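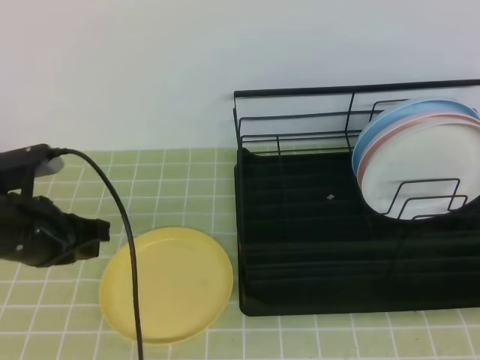
Figure 6. A yellow plate on the tiled counter, with the black wire rack to its right and more plates standing in it.

4.2 Where the plates wait

I went into this part of the study thinking the dish rack was the interesting object, and I came out of it mostly thinking about the counter. Figure 6 is a good place to start. The rack has plates upright in it, a light blue one at the back and a pink one in front of that, and there's a yellow one lying flat on the green tile a little way off. I call a plate like that a "waiting plate" - it's on the counter, it isn't in the rack, and you can't tell from looking at it which way it's headed.

We coded 885 stills from the kitchens in Flotton and Titier, and a waiting plate shows up in 221 of them. I'd guessed far fewer! My own kitchen habits are to blame, I think (I go straight from sink to rack and never put anything down), and I had to rewrite the coding sheet once I saw how much was going on outside the rack.

The first version of the sheet, which we borrowed from the Casado storage survey, only had "in rack" and "put away." That works fine if you visit a kitchen once in the evening. It falls apart with stills, where a plate can be lying flat next to a rack that still has plenty of room. So we added "flat, on counter" and recoded the first 100 stills from scratch, which took most of July and was every bit as dull as it sounds.

One thing I want to be careful about is color. It's tempting to look at a pink plate leaning close to a blue one and decide that people sort by set or by shade. We didn't find that in Flotton or Titier. What the stills do show is plates of the same size ending up close together, leaning the same way, whatever color they are. The racks with a solid base tray and ridges probably encourage this a bit, but we only had a few rack types to compare and I wouldn't lean on it.

The Dorketport kitchens are left out of this section. Their racks sit inside the sink, so "on counter" means something different there, and I come back to them in 4.3.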